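Erdem two-arm packing cell
Product notes from the Skelness open day

Stock code: 1596
Supplier: Atham
Shown: June, Skelness unit, two sessions
Weight as listed: 457 kg with bench
Lead time: ask

Atham sells the Erdem as a packing cell for "anything you can lift with one hand". We carry it in the catalogue, so I went to see one running. I came away less keen than the brochure.

The job on show was putting mixed small goods into an open metal box. Saeed Nazari, who ran the session, said the cell had done almost 400 picks that morning. I asked how many of those had been done again after a miss and was told the log would be sent on. It hasn't come yet.

Soft bags are my main worry. A cup keeps its shape – a bag of sweets doesn't, and the sheet gives no figure for film packs at all. Chathurika Bhuiyan from our Sirnport branch asked for a run with the goods tipped out anyhow and was offered a second visit.

Spare gripper pads are order code 509, sold in pairs. Bench covering is not supplied. Buyers should ask for a trial with their own stock before signing, and get the miss rate in writing. 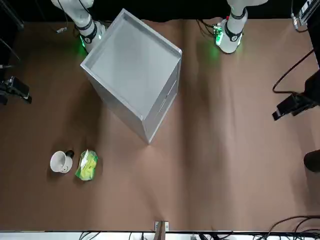
The price on the sheet leaves out fitting and training, so ask for both on the same quote.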